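Fio sobre juntas em pavimentos exteriores de peões. Escrevo a partir de notas de obra e de manutenção, sem ordem especial. 1/19

Primeiro ponto: o betão retrai. Uma laje contínua vai fissurar em algum sítio, e a junta serve para escolher esse sítio. Quem desenha uma laje sem juntas está a deixar a escolha ao material.

Convém separar três tipos. Junta de retração (corte parcial, enfraquece a secção). Junta de dilatação (separação total, com material compressível). Junta de construção (onde acabou a betonagem do dia). Nos cadernos de encargos aparecem trocadas com frequência.

Profundidade do corte de retração: um quarto da espessura da laje, no mínimo. Numa laje de 12 cm são 3 cm. Já medi cortes de 1 cm em lajes dessas. Um corte assim é decorativo.

O momento do corte pesa tanto como a profundidade. Cedo demais, a serra arranca o agregado e a aresta fica esfarelada. Tarde demais, a fissura já passou por outro lado. Em tempo quente a janela pode ser de poucas horas.

Relação entre lados do painel: o mais próximo possível do quadrado, nunca acima de 1,5. Painéis compridos partem a meio. Painéis triangulares ou com ângulos agudos partem no bico -- é geometria, não há aditivo que resolva.

Pilares e caixas de visita: isolar sempre. O pilar tem fundação própria e não acompanha a laje. Junta a toda a volta, com os cantos do recorte orientados para as juntas do passeio.

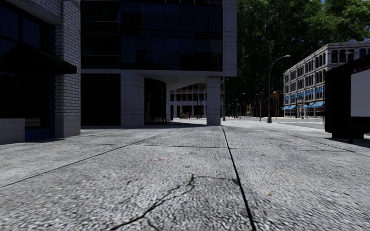
Passeio em betão: junta escura até ao pilar, fissura à esquerda dela.

Sobre fissuras, a regra que uso: registar a abertura, o desnível entre bordos e a data. A abertura sozinha diz pouco. Com desnível, a suspeita passa para a base e para a perda de transferência de carga.

Injetar resina numa fissura ativa é deitar dinheiro fora. O bordo colado aguenta e a laje abre ao lado. Primeiro confirma-se se há movimento, com leituras em duas estações. Eu faço uma em novembro e outra no fim de junho.

Selantes. No troço de ensaio que acompanho temos dois produtos lado a lado, Plarik e Vidurska, ambos de um componente, em 650 m de junta no total. O Plarik descolou do bordo em vários pontos. O Vidurska mantém aderência mas ganha sujidade à superfície.

Antes de culpar o produto: o descolamento coincide com os painéis onde a aresta não foi escovada nem soprada. Não houve primário em nenhum dos dois lados. Portanto a comparação vale o que vale.

Fator de forma: em junta serrada corrente, largura do selante igual a duas vezes a profundidade, com cordão de fundo em polietileno. Sem cordão, o selante cola em três faces e rasga. É o defeito que mais encontro e o mais barato de evitar.

Passando às peças modulares. A lógica inverte-se: há muitas juntas estreitas e cada uma absorve pouco. O pavimento trabalha pelo atrito entre peças, e esse atrito depende do enchimento.

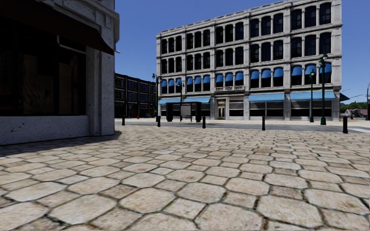 Areia de enchimento: granulometria contínua, seca na aplicação, poucos finos. Varrer, compactar, voltar a varrer. A segunda passagem costuma ser cortada do orçamento, e a peça começa a rodar no primeiro inverno.

Argamassa rígida sobre assentamento em areia é a combinação que mais vezes vejo falhar. Dois sistemas com deformabilidades diferentes na mesma secção. Ou tudo rígido, com juntas de dilatação, ou tudo flexível.

Contas do último levantamento, fechado a 2025-06-26: 2,328 peças inspecionadas na praça da Ebihara, 19 soltas. Quase todas junto às grelhas de drenagem, onde a água leva o enchimento.

A folha de registo que uso é a da Flolent, com duas colunas acrescentadas: estado do bordo e profundidade do enchimento em falta. A segunda mede-se com uma régua metálica fina.

Limpeza a alta pressão: é a causa de metade dos enchimentos em falta que registo. Jato em leque, ângulo baixo, e repor areia no fim. Se o contrato de limpeza não prevê a reposição, o de manutenção vai pagá-la.

Fica para outro fio a drenagem sob a camada de assentamento -- geotêxtil, pendentes da base, saídas laterais. 19/19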